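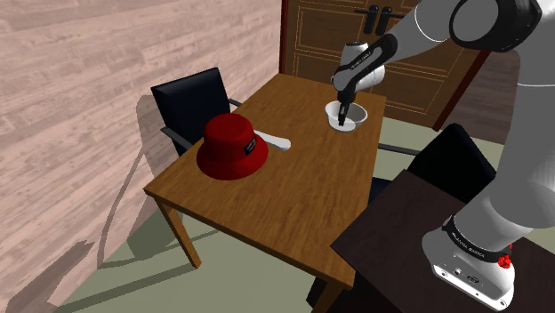 Two Suitcases From Cestdale

How a furniture dealer's letters ended up at auction, and why three buyers wanted them

The lot description ran to one line. Business papers, mixed, 2 suitcases, some foreign. Estimate low enough that most people scrolled past it.

Inside: the correspondence of Dvorak & Sons, furniture dealers of Cestdale, Ohio. Letters in, carbon copies out. Invoices. A cash book with the spine gone. Czech on the early pages, then Czech and English mixed up in the same sentence, then English only. You can watch a family change languages in the time it takes to order a shipment of chair legs.

I went to see the papers in the back office at Findow, the auction house that had them on consignment. Small room. Radiator on full. The suitcases were open on the floor and the letters had been moved to acid-free folders, 59 of them, labeled in pencil. Nothing had been put in order yet. Deliberate. The order the papers are found in is evidence, and once it's gone you don't get it back. So the folders follow the piles as they came out, even where the piles make no sense. An invoice for varnish next to a funeral notice next to a seed catalog.

Dealers in this corner of the trade have a word for that kind of thing, which is "unsorted," and it used to knock the price down. Now it can push it up. University libraries have got pickier. They want the archive as the family kept it, with the string still on.

What's actualy in there? Start with the letters home. The founder wrote drafts before he wrote letters, and he kept the drafts. Crossings-out everywhere. In one he tells a brother that business is good, strikes it, writes that business is fair, strikes that, and settles on a paragraph about the weather. The letter that was sent is lost, as far as anyone knows. Only the draft stayed in Ohio.

Then the disputes. A long one with a supplier over a load of walnut, eleven letters on the Dvorak side and each politer than the last. A short one with a church over unpaid pews. The pews got paid for. The walnut we don't know, the folder just stops in November and the next one is all receipts.

And a run of letters from customers. Farm wives mostly, pencil on ruled paper, asking whether a dresser could be had in the same finish as the bed. These were the ones I kept reading. Spelling all over the place. One woman sends a scrap of wallpaper so the shop can match the color, and the scrap is still pinned to the page. Rust around the pin, green paper, a vine.

Conservators would take the pin out. Findow left it in and said so in the condition notes. Good. Let the buyer decide.

Pricing something like this is guesswork with a straight face. There's no famous name in it, no signature to clip. A comparable set of papers, from a Slovak grocer two counties over, went through Zaleta's spring sale for $195. That was for a single box and much of it was water damaged. The Dvorak papers are cleaner and there are more than 200 letters, before you get to the ledgers. Findow put the opening bid low and hoped for two people in the room.

They got three. A dealer on the phone, a library bidding online, and a private collector who buys anything to do with shop counters. It took under four minutes. The phone dropped out early. The collector went further than I thought he would, one more, one more, then a shake of the head. The library has it.

What happens next is slow. Papers go to quarantine for insects, then to a shelf, then to a list of things waiting to be cataloged. Could be years. The library's finding aids are good when they come but they come when they come. In the mean time researchers can ask to see the folders, with notice, in pencil, no bags.

Some practical stuff, if you have a suitcase of your own. Leave it in the order you found it. Take out rubber bands, they eat paper, but leave ribbon and string alone. Don't laminate anything. Don't tape anything. Write down where it was, which closet, which relative, who told you what about it, and put the note in with the rest. A dealer can sell a story with a name attached far easier than a nicer looking bundle with none. And don't throw out the foreign pages just because you can't read them. That happens a lot. The English half gets kept and the other half goes in the trash, and then the first thirty years are gone.

The Dvorak suitcases themselves weren't part of the sale, by the way. The family asked for them back. Findow had listed them in the lot by mistake, corrected it from the rostrum, and the bidding went ahead without them. One still has a baggage label on the handle, port name rubbed away.

Findow's next manuscripts sale is in November. Viewing two days before, by appointment.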